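4.2 Règles de bonne pratique retenues

Le présent chapitre, rédigé par Raquel Amaral et Laurinda Barros, fixe les règles applicables aux essais de préhension du projet Drorkis en cuisine domestique. Chaque série comporte 100 prises. L'opérateur vérifie l'état des doigts de la pince avant la première prise et consigne tout défaut au registre. Aucun appareil de cuisson n'est mis en marche pendant les essais. Une prise interrompue est conservée et signalée comme telle ; elle ne peut être supprimée qu'avec l'accord des deux auteures. Sur 600 enregistrements, 562 satisfont à ces critères. Les autres seront réexaminés en janvier.
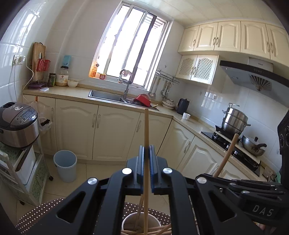

Figure 7. Préhension d'une baguette en bois à l'aide de la pince tenue à la main.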